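Reading time: 2 min

Participants wanted: sleep and bedding study, Trileck

Riedl is looking for 48 adults to take part in a home study on blankets and sleep. You would sleep in your own bed and use the bedding we send you. The study runs through the month of June.

You can take part if you are between 18 and 80, live in the Trileck or Atolham area, and usually sleep alone. Please do not apply if you work night shifts or are being treated for a sleep disorder.
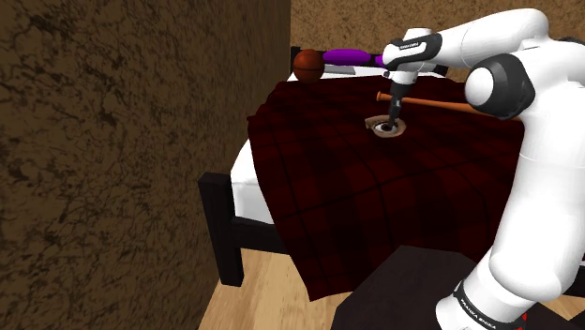

Last changed: 29 Mar 2026

Each person gets two blankets, one light and one heavy, and uses each for two weeks. Every morning you fill in a one-page diary: when you went to bed, when you got up, how often you woke, and whether you were too warm or too cool. There is one visit to our office at the start and a phone call at the end. You do not need to wear anything or install an app.

Payment is $131, sent after we receive your last diary page. You may keep one of the blankets. If you drop out after the first two weeks, you will be paid $50.

To apply, write to Renata Figueroa at Riedl, Room 4, Sodik Building, Trileck. Give your name, age, phone number and bed size (twin, full, queen or king). Tell us about any allergy to wool or down. We will call you whether or not you are chosen.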